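4. Task design and data collection

The sorting task was set as the practical part of a student project in robot learning. Each pair of students had to collect demonstrations by hand guidance, train a policy on them and report its failures. The objects were kept to fruit and vegetables with smooth skins and two plates of different colours, so that the effort went into the grasp and not into recognition. The wrist view carries most of the information once the finger is close to the object.
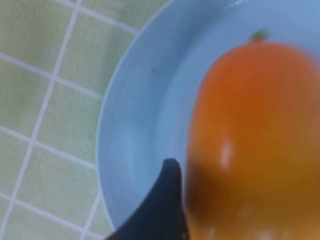
Geetha Marar, Iolo Bellis and Saeed Vahidi
Sarnovell Project Group, 12 November 2021

4.1 Views

Two views were recorded for every episode: one from the wrist and one from a fixed camera facing the table. The fixed view gives the layout of the plates but loses the object when the arm passes over it – a fault that several groups noticed only after training.

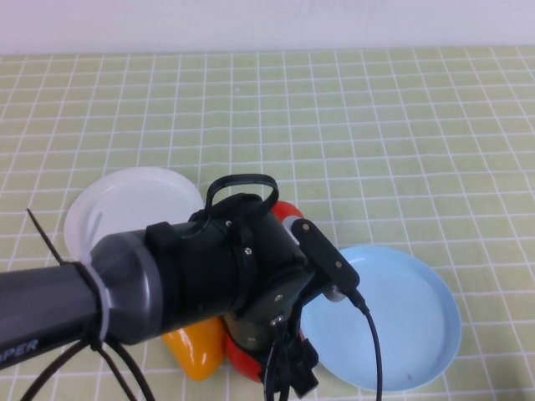 Figure 3. Fixed view with the arm over the peppers; the gripper hides part of the red one.

4.2 Episodes

The class recorded 1066 episodes, of which 383 were held back for testing. Each pair worked with nine starting layouts. A layout was reset by hand between episodes, and small changes in position were allowed.
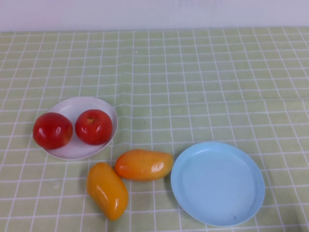 Figure 4. Layout with two tomatoes on the white plate and the blue plate empty.

4.3 Labelling of grasps

Grasps were labelled from the wrist view by two students working apart, and disputed cases were settled by a third. 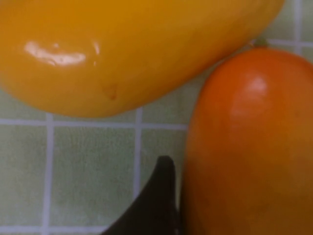 The label 'ready' was given when the finger stood beside the chosen object and had a clear path to close. This proved harder to apply when objects lay close together. With the orange fruit next to the finger and its top end at or near the yellow one, the choice of target is plain enough, but the label says nothing about whether the second fruit will be disturbed. We therefore added a separate mark for close neighbours – used in the error counts of Section 5.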